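The Desk Organizer Project — Final Report

Why I picked this

My desk at Zoststead is where everything lands: cords, water bottles, whatever I bought on the way home. For the design elective I wanted to make something cheap that holds small packets upright so you can grab one without digging (I dig a lot). Gudrun Haberkorn, who teaches the course, gave us a budget of 20 dollars and said no glue guns, so cardboard it was!

Building it

I started with two flat boxes from the recycling room and cut strips along the corrugation, which was a mistake — they folded the second I leaned anything on them. Cutting across it worked much better. Version one had slots that were all the same height, and the packets in back just disappeared behind the ones in front. So version two got steps, like bleachers, and I liked it right away.

The slots took forever. I ended up with 4 test pieces before the width felt right, and I still think the bottom row is a little tight. The whole thing weighs 91 grams without anything in it, so it does slide if you bump it.

Trying it on a real desk

I didn't want to test it on a nice clean table, so it went next to a laptop with the usual mess of black cords and a power strip. I turned it at an angle and put five small packages in, the ones with purple and yellow labels, in two columns. The labels are a big help, and the plain tan cardboard makes them pop even more. 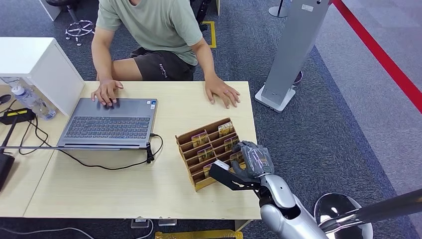 What I'd change

A heavier base, for sure. Maybe a second layer of cardboard underneath, or a strip of that rubbery drawer liner. I'd also like a slot on the side for cables, though Gudrun thinks that should be a separate piece and she's probably right. The template is in the class folder under Jenance if anyone wants to cut their own — print it at 100 percent or the slots come out too narrow.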